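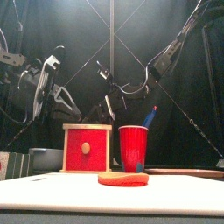

Two robot arms above a white tabletop with a small red wooden box, a red cup and a sponge.

Home | Law and policing | Procedure | Index

Wanted notice
Last edited October, by the Jaltton Reference desk
Shares 72 | Comments 3

A wanted notice is a public statement issued by a police force naming or describing a person whom officers wish to arrest or question. It differs from an arrest warrant, which is a court order, and from a missing person appeal, which carries no suspicion of a crime.

Content
A notice normally gives the person's name, age, build and last known whereabouts, the offence under investigation and a telephone number for reports. Where the name is unknown, a physical description or a still from a security recording is used. Many forces add a warning that the public should not approach the person.

Issue and withdrawal
In the district of Enard, a notice must be approved by a senior officer and is reviewed after 60 days. It is withdrawn on arrest, on the death of the person named, or when the inquiry is closed. Copies held by newspapers and private websites often stay in view long after withdrawal, and several forces now send a cancellation message to outlets that carried the original.

History
Early notices were printed sheets fixed to court doors, toll houses and inns. The Sanetti collection holds 1,938 such sheets, most of them for theft of livestock and desertion. Printed portraits were rare before cheap photographic copying, and the sheets relied on scars, clothing and manner of speech.

Legal effect
A notice gives no power of arrest to members of the public beyond that already held in law. The person named is presumed innocent until convicted. Under the Shirazi rules, used in Enard, a notice must say "wanted in connection with" an offence unless a charge has been laid.

See also: Arrest warrant; Reward; Witness appeal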